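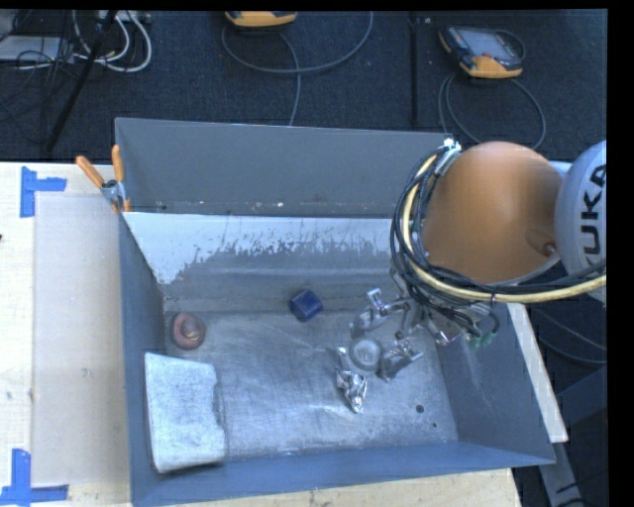 Dye bench notebook, entry 28
August 25, 2023

Madder, second round. Same wool as last time, the Greltberg two-ply, wound into 5 skeins and tied loosely in figure eights. Scoured last night with the neutral soap, rinsed until the water ran clear. Skein 4 still felt a little greasy near the tie. Left it.

Mordant
Alum with a bit of cream of tartar. Firdevs weighed it out and I checked her sheet. Total dry fiber was 1028 g, more than I had written on the label, so I corrected the label. Brought the pot up slowly, held it an hour, let it cool with the lid on. Hui-mei wants to try leaving the skeins in overnight next time. Worth doing, but with one skein only.

Dye bath
Ground root from Nogueira, the older bag. Soaked it, strained it through the cotton cloth, put the cloth in the pot with the skeins. Kept the heat low. Last round went brown and I am fairly sure I let it get too hot after lunch. The Drastitz thermometer reads 3 degrees high against the glass one, so I used the glass one and wrote a note on the Drastitz case.

Added chalk to the bath at the halfway point. Color shifted toward red within a few minutes. Lourenço thought it looked more orange. We looked again by the door and he still thought so.

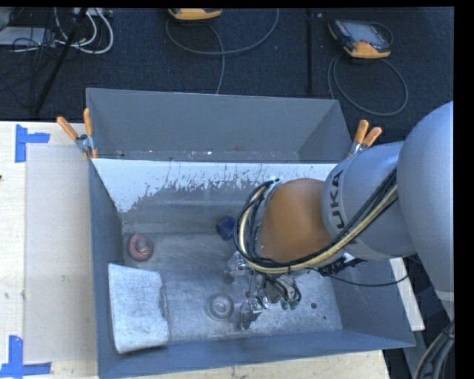
Rinse and dry
First rinse warm, second cool. A lot of loose root in skein 2 - shook most of it out after drying on the rack. Skeins 1 and 3 match well. Skein 5 is paler on one side where it was pressed against the pot. Need the wider pot, which Belmiro has until September.

Light test
Wound short lengths on card, half covered, taped in the south window. Control card is in the drawer with the Wadedus swatches.

To do
Ask Laurinda if there is any of the newer root left.
Rewrite the mordant sheet with the corrected weight.
Dip half of skein 5 in the spent bath before it goes off.
Buy cotton cloth. The old one tore along the seam.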